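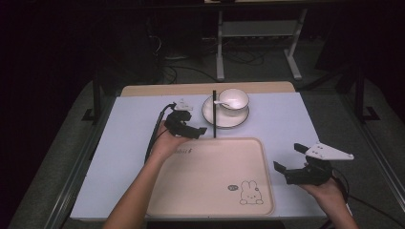
Recolha de demonstrações com garras de mão: vale a pena gravar também com a câmara da cabeça?

Pergunta feita por Viktória Deák em fevereiro
Etiquetas: aprendizagem por imitação, manipulação bimanual, objetos finos

Bom dia a todos. Peço desculpa pelo meu português, ainda estou a aprender.

Trabalho num estudo sobre a arrumação de uma mesa de refeição com duas garras de mão. Cada garra tem a sua câmara e a pessoa leva mais uma câmara na cabeça. A tarefa tem um tabuleiro, uma tigela com pires e pauzinhos pretos. Temos 324 demonstrações gravadas no laboratório de Conceição.

Treinei duas políticas com os mesmos dados. A primeira recebe só as imagens das garras. A segunda recebe também a imagem da cabeça. Em 70 ensaios por política, a segunda foi melhor a colocar a tigela, mas foi pior com os pauzinhos. Eu esperava que mais uma vista não pudesse fazer mal. O erro é quase sempre o mesmo: a garra fecha um pouco antes de chegar à altura do pauzinho e fica sem nada.

As minhas dúvidas são duas:
Devo retirar a vista da cabeça somente na fase de pegar?
Ou o problema está na sincronização das três câmaras?

Uso imagens reduzidas na entrada e não alterei a taxa de aprendizagem entre as duas políticas.
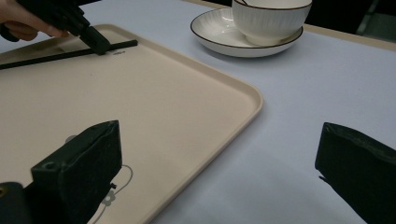 Miklós Kerekes respondeu:

Antes de mudar a política, eu media o atraso entre as câmaras. Tivemos o mesmo sintoma no projeto Skudlow e a câmara da cabeça chegava 11 ms mais tarde que as outras. Para uma tigela não tem importância, para um objeto tão fino já tem. Faça assim: ponha uma luz que pisca num sítio visível para as três câmaras, grave um minuto e compare os instantes em que a luz acende. Se o atraso for constante, corrige-se nos dados que já tem e não é preciso gravar outra vez.

Se o atraso for variável, é mais complicado. Nesse caso veja se os três fluxos passam pelo mesmo concentrador USB.

Sobre a primeira dúvida: em vez de cortar a vista por fases, experimente apagá-la ao acaso durante o treino. A política aprende a não depender tanto dela. Cortar por fases obriga a anotar onde começa cada fase, e isso é muito trabalho para 324 gravações.

Resposta de utilizador não registado:

mais dados. nós só vimos diferença a partir de 1,490 demonstrações, com menos do que isso é tudo ruído

Comentário de Viktória Deák:

Obrigada aos dois. Não consigo gravar tantas, a sala é partilhada com o grupo Ardale e só temos as manhãs. Fiz o teste da luz: o atraso existe e é constante. Corrigi os tempos e treinei de novo, com a vista da cabeça apagada ao acaso. Com os pauzinhos ficou melhor do que na primeira política, com a tigela ficou igual. Ainda não separei o efeito das duas mudanças, por isso não posso dizer qual delas ajudou.
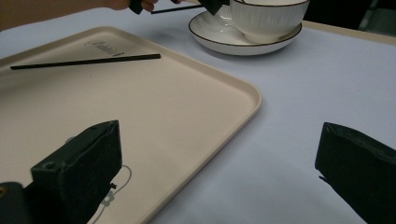
Vista da câmara de uma das garras, com um pauzinho preto sobre o tabuleiro.

Resposta de Miklós Kerekes:

Boa notícia. Treine mais duas vezes, uma só com a correção dos tempos e outra só com a vista apagada ao acaso, e mantenha as mesmas posições iniciais dos objetos nos ensaios. Se as posições mudam de uma política para outra, 70 ensaios é pouco para comparar. E guarde os tempos originais num ficheiro à parte, eu não guardei os meus.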